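Laundry and Linen Helper (part time), Rudgate House

Grulis Guest Apartments is looking for a person to take care of the washing in our house on Rudgate. The work is two hours each morning, five mornings a week, starting at 9:00. The position is open from January.

We rent small furnished apartments for short stays, and each of them has its own kitchen with a washing machine. We do not send our sheets and towels to an outside laundry. They are washed in the apartment where they were used, and this makes it easy to keep each set together. You will work on two floors and there is an elevator.

What you will do:

Collect the used sheets, towels and kitchen cloths and put them in the laundry bag of the apartment.
Load the machine, choose the correct program and take the washing out when it is finished.
Clean the lint filter after every second wash and leave the lid open so the drum can dry.
Fold the dry linen and put it back on the shelf.
Write in the Jesico notebook what is torn, stained or missing.
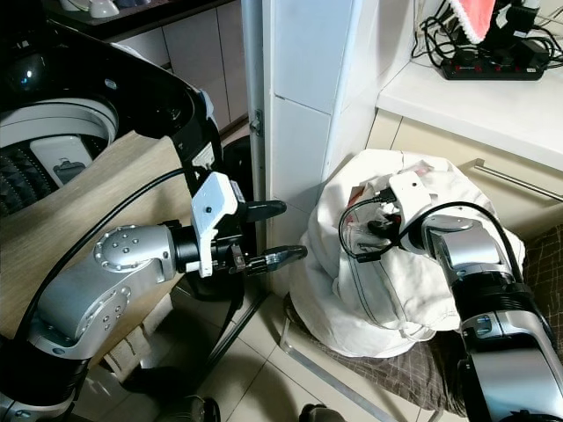 The machines are top-loading, so you must be comfortable with bending and reaching down into a drum many times in one morning. Wet towels are heavy. Please do not lift a full bag if it is too much for you, it is always allowed to divide it in two. The kitchens are narrow in some places, and we ask that the floor in front of the cabinets stays free while the guests are in the house.

Experience in a hotel or a laundry is welcome but it is not necessary. More important for us is that you read the care labels and that you come on time. You should understand simple written English. Pap, our booking program, shows which apartments are leaving each morning, and we will teach you how to use it on your phone.

The pay is 700 per month, paid at the end of the month. The first week is a training week and it is paid the same. Detergent, gloves and an apron are given by the house. Coffee also.

To apply, please leave a short letter at the reception on Rudgate between 10:00 and 16:00. Write your name, your phone number and from which date you can start. A long résumé is not needed. We answer to everybody, also when the answer is no.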